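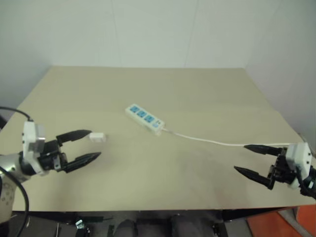
Pristwood Adds Two-Armed Robots to Hokthorpe Repair Floor

HOKTHORPE, February – Pristwood, which checks and repacks returned household electrical goods, has started using two-armed robots at its Hokthorpe site. The machines handle power strips, plugs and cords at the bench, work that staff have done by hand until now.

The first 2 stations were set up by Sano, the company's automation supplier. Each has an operator assigned to it for the full shift.

Pristwood employs 39 people at Hokthorpe. No jobs will be cut as part of the change. Bench staff will move between the robot stations, electrical testing and final inspection, and will no longer spend a whole shift on one task. Those who complete the operator course move up one pay grade.

The site handles over 800 returned items a day. Output targets will stay the same through the trial, and staff will meet with supervisors every month to go over problems at the stations.

A decision on more stations is expected in the fall.

Media contact: Pristwood Press Office, Hokthorpe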